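Speaker notes: "The gripper that said it was closed"
Talk for the Danlow users' meeting, July
Speaker: Yareli Arellano. Slot is 20 minutes with questions.

Opening

Start with the fault, introductions can wait. The arm reported a good grasp, lifted, swung over to the tote and let go of nothing. The box was still on the table. The log said the pick was a success. Leave a pause here, people in the room will have had the same thing happen.

Then say who I am. I look after the picking cell at Nendinis. Peter Slanina wrote the control software and is sitting near the front, so hard questions about timing go to him.

What we were doing

Mixed grocery items, one at a time, picked off a flat gray table. Cartons, tins, pouches. The gripper has two fingers and the camera sits at the wrist. The planner, Clikora, finds the item, picks a grasp across the narrow side, lowers, closes, checks the finger position and lifts.

Explain the check slowly, because the whole talk hangs on it. If the fingers stop before they are fully shut, the software assumes something is between them. If they shut all the way, it assumes a miss. That is the only test we had. There was no force reading and no second look from the camera.

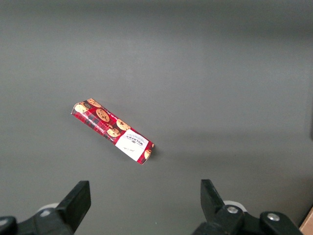
Long thin cartons gave us the most trouble. A biscuit box lying at an angle needs the wrist to turn before the fingers come down on either side, and the box doesn't stand very high off the table. If the wrist is a little too high, the fingers close over the top. If it is a little too low, the tips press on the table.

The too-low case is what got us. The tips touched the table, friction held them, and they stopped partway. The software saw fingers that weren't fully shut and called it a grasp. On the lift the tips came free and snapped closed, but by then the check was over. It ran once, before the lift, and never again.

How we found it

We first blamed the camera. We recalibrated it and the fault stayed. Then we blamed the packaging, thinking glossy print was throwing off the edge finder. We lost 2 weeks on that. Say so plainly.

Peter found it by plotting finger position against time for the failed picks. Every one had the same step in the line, right at the start of the lift. (Draw this on the whiteboard. The plot doesn't read well from the back.)

After that we measured the table height. It was 4 mm higher at one end than the value in the config file. The table had been moved to get at a cable and put back on different feet, and the height was never entered again.

The safety part

Don't rush this section. A false grasp sounds harmless, just a missed item. But the arm was pushing into the table on every low pick, and the force limit was set high enough that it never tripped. One finger bracket worked loose. We caught it during cleaning. With a person reaching in to clear a jam, a loose bracket and an arm that thinks it is holding something is a bad mix.

We stopped the cell that afternoon and filed it as a near miss. I'd ask others to do the same even when no one is hurt.

What we changed

The finger check now runs 2 times, before the lift and again at the top of it. If the readings don't match, the arm stops and waits for an operator.

Table height is probed at startup. It adds a short delay each morning.

Force limit on the way down is much lower. We get more nuisance stops now, mostly on pouches, and we live with them.

Bracket screws are on the weekly list, with a paint line across the head so a turn shows up.

Still open

The Mak cell next door uses the same check and hasn't been updated. Peter has the patch ready but they need a maintenance window. If anyone asks whether the new check catches a crushed carton, the answer is no. It only knows the gap between the fingers.

Questions. Repeat each one into the microphone before answering.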